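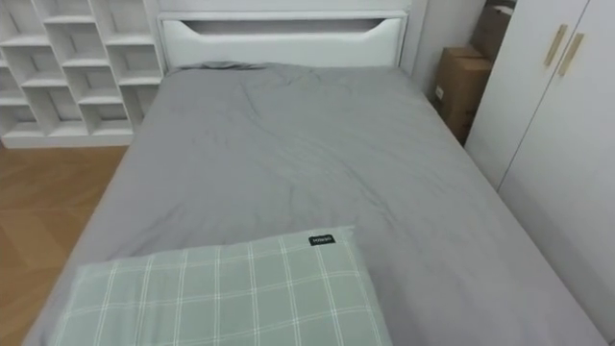
Ineke Peeters asked at the close of the previous session whether a chorus must always be louder than the verse before it. It need not be, and a good part of the present unit is given to the other means by which a songwriter can mark the arrival of a chorus.

07/03/2023
By Hendrik Van Loon

Unit 4: Verse, Pre-Chorus and Chorus in the Pop Song

Students should have listened to the set recording, "Sterkham" by the group Kukex, at least twice before class. The song is in G major, at 104 beats per minute, in common time. Bar numbers refer to the lead sheet distributed in Unit 3.

1. The verse

The first verse begins after a four-bar introduction for electric piano. The melody stays within the range of a fifth and returns often to the note D. Each phrase begins after the downbeat, so that the singer seems to answer the band. The bass holds G for most of the verse, even where the chords above it change. A bass note held in this way is called a pedal.

2. The pre-chorus

The pre-chorus begins at bar 30. The pedal ends, and the bass moves down by step from E to C. Harmonic rhythm doubles, with two chords to the bar. The drummer leaves out the snare entirely. Students often hear this passage as faster, although the tempo is unchanged. The last chord is D with a suspended fourth, and the suspension is not resolved before the chorus enters.

3. The chorus

The chorus is no louder than the pre-chorus on this recording. Its arrival is marked in the following ways:

- The melody leaps a sixth to its highest note.
- Phrases now begin on the downbeat.
- Backing vocals enter in thirds below the lead.
- The title word is heard for the first time.

The third chorus is extended by a repeated two-bar tag, and the song ends on the subdominant, C, with no final cadence in the home key.

4. Terms to know

Pedal; harmonic rhythm; suspension; hook; tag; subdominant.

5. Written work

Choose one song from the listening list and prepare a form chart showing each section, its length in bars and its principal chords. Add a paragraph on how the first chorus is prepared. Charts may be written by hand. Lyrics should not be copied out in full.

Reading for Unit 5: course reader, pages 138 onward, on the bridge and the middle eight.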